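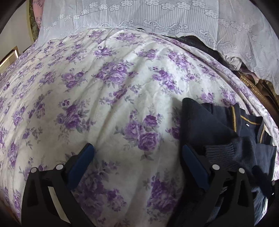

Morgan です。反応染料プリント地の洗濯堅牢度試験について、前回の続きを報告します。試験布は当方で用意した綿の平織で、条件は前回と同じく弱アルカリ洗剤、すすぎ2回です。柄物で傾向を見る場合、添付のシーツのようにオフホワイトの地に紫のバラと灰緑の葉が載る配色だと、地への汚染と花の退色を同じ布の上で評価できるので都合がよいと考えています。特に淡いラベンダーの部分と濃いすみれ色の部分は、別々に測色してください。平均を取ると差が消えます。

Carys Lewis さんの投稿:
> 60℃の設定で洗うと、12回目あたりから紫だけが赤みに寄ります。
> 機械の実測では61℃でした。洗剤の蛍光増白剤の影響でしょうか。
> それとも染料側の問題でしょうか。緑は変化が見えません。

蛍光増白剤の影響を除くには、無添加の洗剤で同じ回数を回すのが早いです。増白剤は主に地の白を青側へ動かすため、相対的に紫が赤く見えることがあります。測色時は紫外線カットの有無で2通り記録し、b*の差を見てください。差が小さければ染料側を疑います。

紫は青と赤の配合で出すことが多く、片方の堅牢度が低いと色相がずれます。固着不足の場合は初期の3回で汚染が出るはずなので、添付白布も保存しておいてください。漂白剤入りの製品は今回の比較から外します。

もう一点、乾燥は陰干しに統一をお願いします。前回の Ganditz の試料は日光に当てたものが混ざっており、表から除外しました。

測定値はタブ区切りのテキストで、7月中にこのリストへ送ってください。

Morgan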